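Sorting and storing knitwear in a small bedroom

Last revised in November by Kieran Mellor

Knitted garments stretch when they are hung for long periods and crease when they are packed too tightly. The method set out below separates clothes that should be folded from clothes that can stay on a rail, and uses the bed as the sorting surface. It suits a room with one rail, one shelf or drawer unit, and no spare floor. Allow an afternoon for a full wardrobe, or around 40 minutes for a single shelf.

What you need

A flat, firm covering for the bed
A soft clothes brush or a fabric comb
A tape measure
Two cotton storage bags with a zip
Cedar blocks or lavender sachets
A notepad, if the contents of bags are to be listed

Preparing the surface

Clear the bed of pillows and pull the bedding flat. A duvet gives way under the hands and makes it difficult to fold a jumper squarely, so lay a firm covering over it. A woven summer mat works well. Mine came from Drareck with the bed and has outlasted the mattress. A folded blanket or a large offcut of board under a sheet will also do.

Check the covering for splinters or raised ends before putting knitwear on it. Fine-gauge wool catches easily, and a pulled thread takes longer to repair than the whole job takes to finish. If the surface is at all rough, spread a cotton cloth over the part where you fold.

Start at around mid-morning if the room gets daylight. Navy, black and charcoal are hard to tell apart under a warm bulb, and moth damage is easier to find when the fabric is held up to a window.

Sorting

Take everything off the rail and shelf in one go and sort it by construction. Colour and season come later.

Heavy knits: chunky jumpers, cardigans, anything with a loose stitch. Fold.
Fine knits: merino, cotton jersey, thin polo necks. Fold, or roll if the drawer is shallow.
Pleated skirts and dresses: hang from the waistband with clip hangers – never fold across the pleats.
Woven shirts and blouses: hang.
T-shirts and vests: fold.

Garments that have been worn but are not ready for the wash should be aired and kept apart. Do not put them in a storage bag, however clean they look. Moths are attracted to skin oils and food marks.

Brush each heavy knit on both sides, working downwards. Look at the underarms, cuffs and collar. Small holes can be darned before storage, and should be, as they tend to run once the garment is handled again.

Folding

1. Lay the garment face down and smooth it from the centre outwards. Do not pull at the hem.
2. Fold one side in by a third, then turn the sleeve back so that it lies parallel to the side fold.
3. Repeat on the other side. The sleeves should lie side by side without crossing.
4. Fold up from the hem, once for a heavy knit and twice for a fine one.
5. Turn the garment over and stack it with the rounded fold facing outwards.

Measure the shelf before settling on a width. The Bumberg unit used here has a clear width of 158 cm, which takes several stacks side by side with a hand's space between them. Keep the finished stack below the height at which it begins to lean. On an open shelf I stop at 16 cm for heavy knits and 13 cm in the drawers.

Put the heaviest items at the bottom. Pale garments should not sit directly beneath new dark ones, which may shed dye or fibres on to them.

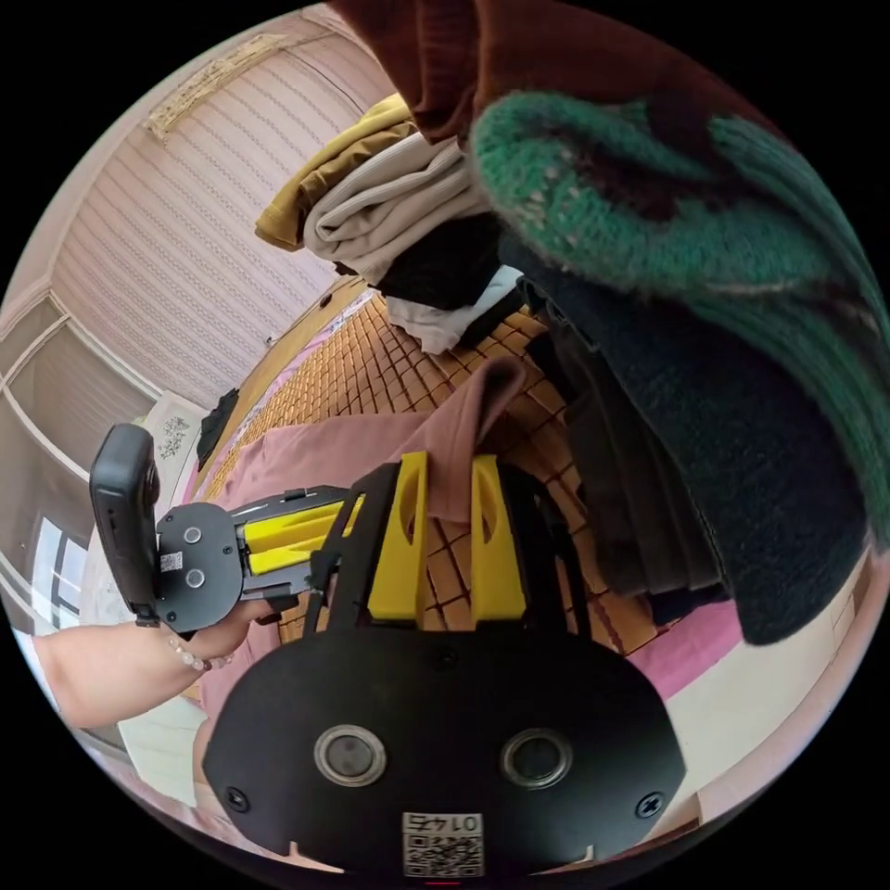

Folded clothes in a stack, with knits and pleated fabric to the right.

Returning items to the rail

Hang the pleated garments first and leave them enough room to fall straight. Shirts can be closer together. If a jumper has to go on the rail for lack of shelf space, fold it lengthways, lay it over the bar of a padded hanger and tuck the sleeves over the body. The Quansah hangers have a thick enough bar for this; wire hangers leave a ridge.

Bagging out-of-season clothes

Use cotton bags for wool. Plastic traps moisture, particularly against an outside wall. Place one cedar block in each bag, wrapped in tissue so that the oil does not mark the fabric. Metwood blocks can be sanded lightly once the scent fades – fine paper is sufficient.

Write the contents on a slip of paper and pin it to the zip tab. Store the bags flat, and open them every couple of months to check for moth casings.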